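Benito Pastor
@benitopastor
15/07/2021

Third week with the bin picking cell at Rarncombe. Bars used to be lifted out by hand, more than 200 a shift. The arm is taking over the lifting.

Two of us worked that bench. Now one sets up the bins and checks parts, and the other has moved to inspection at Bencombe. Same pay, fewer sore wrists.

What I don't like: you wait on the machine now. When it stops, you stand there until Mellow or Cordero gets over from maintenance.

We've asked for 2 more people per shift to be trained on restarts. Course is in the autumn. 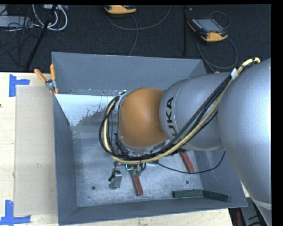 Did anyone lose their job over it?
So far everyone has kept theirs, but the night shift post that came up in the spring wasn't filled.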